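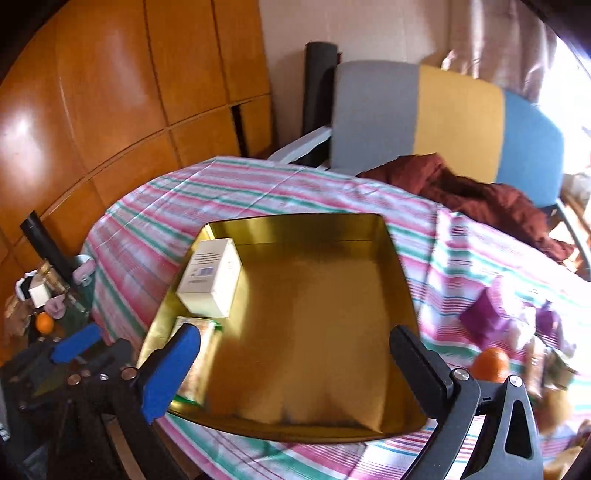
Visit report: Pacheco handset repair and refurbishing site, Dresitthorpe

Posted 6 Jan 2022 by Nattawut Chaiyaporn

Pacheco opened its Dresitthorpe building to trade visitors for one morning. The site takes in used smartphones from carriers and store trade-in programs, grades them, and ships them on to resellers. Stated floor area is 4,000 square meters on two levels. Group size was limited to 10.

Intake and grading

Leonor Leitão, who runs intake, walked us through the first line. Each phone gets an IMEI lookup, a lock check and a battery reading before anyone looks at the glass. Locked units go back to the sender. The line handled 1,230 units on its best day last June; normal volume is lower and she would not give a figure.

Cosmetic grading is still done by eye under fixed lighting. There are four grades. Vasco Figueiredo said two graders disagree most often on light scratches near the charging port, and those units go to a third person.
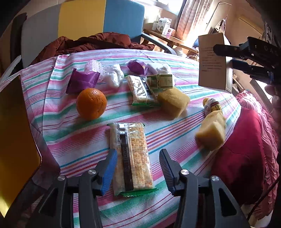 Functional testing runs on Storkum software, version-locked per quarter. The full script has 148 checks, covering touch response, radios, cameras, speakers and charging current. A phone that fails a radio check is not repaired on site – it is sold for parts. Battery swaps are done when reported capacity is under 85 percent.

Resale channels

Most stock goes to Tollden, which sells through small shops outside the larger cities. Online sales are a minor share. Esperanza Lyons from the sales side said shop buyers want mid-range models with the original charger, and that chargers are the harder item to source.

Questions from the group were mainly on data erasure. Certificates are issued per unit and kept for five years. We did not see the erasure room, and the parts store on the upper level was also closed to visitors.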